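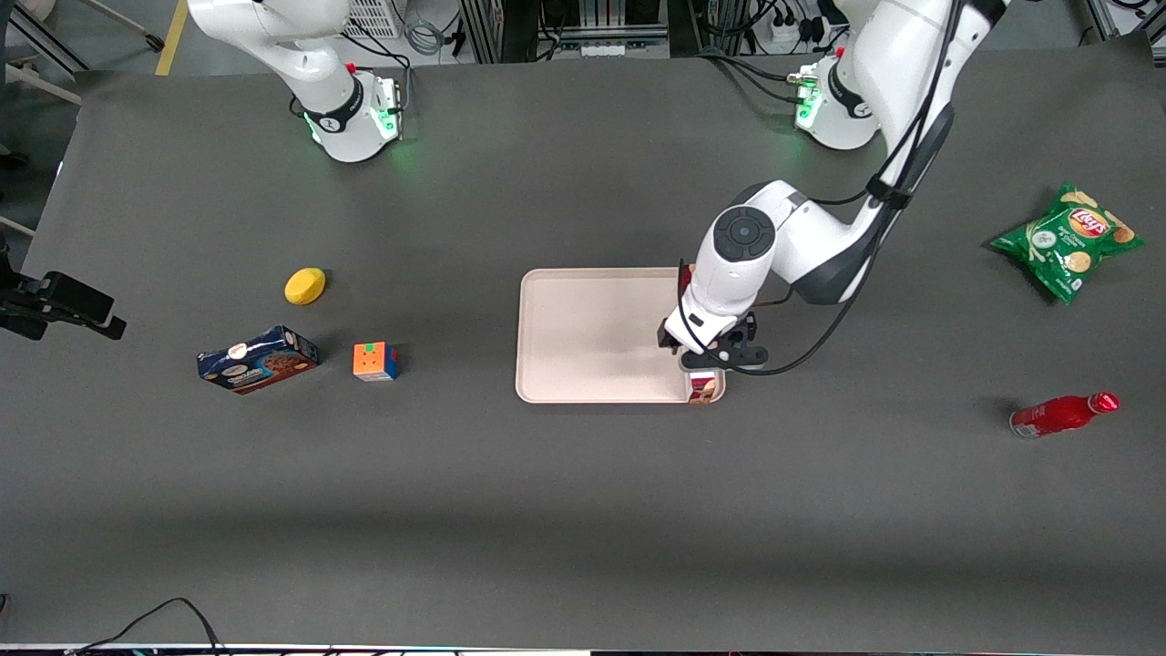
Setting up a bench for two-arm pick and place

These are the bench rules we use at Darnamby for tabletop work with a pair of arms. Iddrisu Wumbei wrote the first set and Cecilia Ansah revised it on 11 May 2018. They cover ordinary household objects up to 300 g, moved by parallel-jaw grippers. Heavier loads have their own sheet.

Before power-on

1. Walk round the bench. Clear bags, mugs and chairs from the floor behind it.
2. Check that both arm bases are tight. If a bolt turns by hand, stop and tell Salamatu Antwi.
3. Press each stop button and release it. Do this every morning, even if the arms were only used the night before.
4. Trace every cable from arm to socket. A cable may hang in a loop but it must not reach any spot where a gripper will travel.
5. Say "arms live" out loud before you switch on.

Laying out the objects

Put the tray down first, then the objects. Leave enough space between them for an open gripper finger to go down on either side without touching a neighbour. Soft packets and anything made of glass go where the arm can reach them without passing over the rest.

Write the layout on the bench card before the first run. Dented boxes can stay in use, but note the damage on the card - a box that has lost its shape won't grip the same way as a new one.

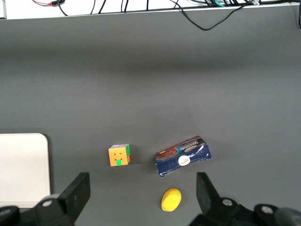 How fast should the arms move during a first run?

Keep the tool speed at 300 mm per second or below until the full sequence has been run 3 times without a stop. After that the person in charge of the bench can raise it, and should write the new figure on the card.

During a run

One person watches the arms and has no other job. A second person may work at the screen. Hands stay off the table while either arm is live, and that includes nudging an object back into place. Pause both arms first, then move it.

If an object is dropped, let the arm finish its retreat, pause, and log the drop. Some 37 drops were logged in July of the previous year, most of them from grips taken too close to a corner.

Finishing up

Park both arms, open the grippers and switch off. Wipe the table with a dry cloth. Cards go in the Petridis folder by the door, and questions about the rules go to Unathi Mokgethi.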